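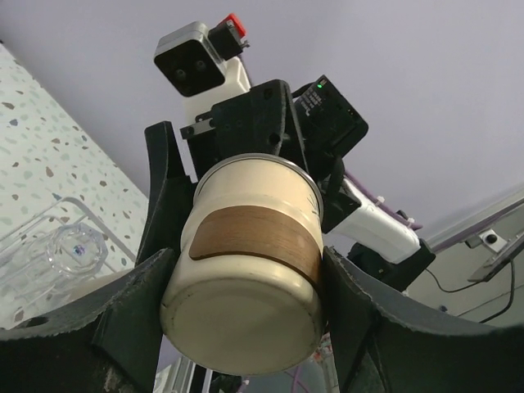 Wouldn't it be easier to just send us paper ones? asked a customer last December, on the phone, halfway through booking for a staff party. Fair point, she had a long guest list and a small kitchen. We sent the real cups anyway and she has booked again twice.

About Plarkach Cup Hire

We lend out cups. Mugs, tumblers, canisters for tea and sugar, a few plates to go with them. You book, we drop off, you drink out of them, we pick up dirty and wash everything back at our place in Zamham. Small outfit, small van, lots of cups.

Been going eight years now. Started out of a garage with two crates and a borrowed sink. Then the village hall wanted cups, then the school next door to the hall, then a wedding where the caterer forgot the coffee cups completly and we got a call at 7 in the morning. After the wedding we got a proper sink.

What we hire out

Mostly everyday stuff. Ceramic cups in cream, white and pink, glass tumblers, canisters. No matching sets. People ask for matching sets all the time and we do say sorry, try a catering firm. Ours come from house clearances, yard sales, closing-down cafes, and a good few from the Jayawardena tea room when it moved to smaller premises. They gave us first pick of the shelves. Still grateful.

Smallest order is 17 cups, one of our crates full. Biggest we can do in one go is 80, and for that we need a bit of notice, more in summer. If you want more than that, ring and we'll see. Sometimes we can, sometimes the van can't.

How it works

Tell us when and where and how many people. We pack dry, paper between the cups, lids on the crates. Crates stack. Please don't stack them more than four high, the bottom one bows and then the lid pops off and it's a whole afternoon.

When you're done - rinse out the dregs if you can, tip out any tea bags, put them back in the crates any old how. No need to wash. Really. We'd rather you didn't, some people put them through a dishwasher on the hot setting and the patterns don't like it.

Washing up

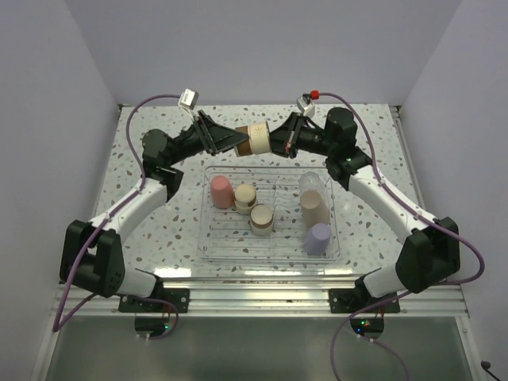
Patterns are the thing we fuss over most. Some of the older prints are thin already when they get to us and a rough scourer will finish them off in a month. So soft cloth, mild soap, warm water not boiling. A cream cup like the one held on its side here, brown band at one end, has a faint mark on it that could be a star or a sunburst (we go back and forth on that), and it's the sort of mark you'd scrub straight off if you weren't looking. Anything with a print that faint goes in the soft cloth pile. Bold prints and plain colors can take a bit more.

Then rinse, then rack. We use wire racks over everything else. Tried wooden ones, they went gray and smelled. Tried just laying towels out, which is fine for six cups and hopeless for a wedding. Wire is easy to wipe down and lets the air get underneath. Plain white wire, nothing fancy, if one gets bent we bend it back.

Tall things and glass want their own space. Glass chips if it knocks against a heavy mug, so we try to keep the tumblers over to one side. Cups go on their side or bottoms up depending on the shape. A deep cup left standing the right way up just keeps a puddle in it and then you've got a ring by morning.

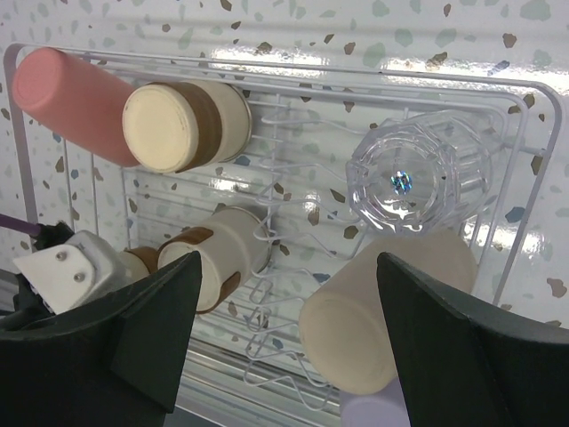 Same goes for handles and lids and anything with a lip - leave a gap, give it time, don't be tempted to help it along with a damp towel. In winter it takes ages. We put the heater on low, go and do the invoices, come back later. Nothing gets packed until it's been dry a good while, a shut crate with one wet cup in it is a horrible thing to open.

We check each piece again before it goes in a crate. Rims first, run a finger round. Then inside for tea stain. Then the bottom, which is the bit everyone forgets and the bit that sits on your nice tablecloth. Anything grubby underneath goes back to the sink. Anything chipped comes out of hire for good and ends up with a plant in it or a load of pens. There's a shelf of them by the door, help youself if you come by.

The wood-band ones

Get asked about these more than anything else we own. Cream or off-white, a brown wood-grain band round them, thin silvery rim at the top. They look a bit like somebody's grandmother's kitchen and that is exactly why people want them. They need wiping round the band and the rim with care, and the flat bottoms pick up marks from whatever they've been standing on. Book early for these. We haven't got many and we haven't found more, so if you have some in a cupboard and don't want them, please get in touch, we'll come and collect.

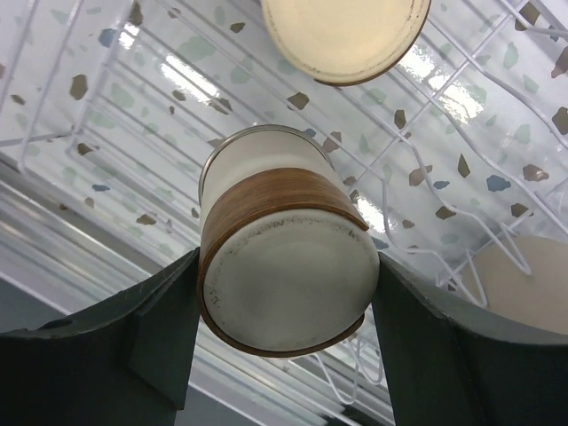
Breakages

They happen. Tell us, leave the bits in the crate wrapped in newspaper, done. We don't charge for one or two. A whole crate down the steps is a different conversation but we've only had that once and it was us.

Where we go

Zamham and the villages round it, out as far as Zurmont on a good day. Further than that you'd need to collect. Drop-offs are mornings, pickups usually after 4. If your hall locks up early let us know when you book, we've stood outside a few.

Getting in touch

Phone is best, we're often at the sink so let it ring. Email gets looked at in the evening. If you want to come and pick out your own cups you're welcome, give us a day's warning so we can clear somewhere to put them out. Parking is round the back, mind the drain cover.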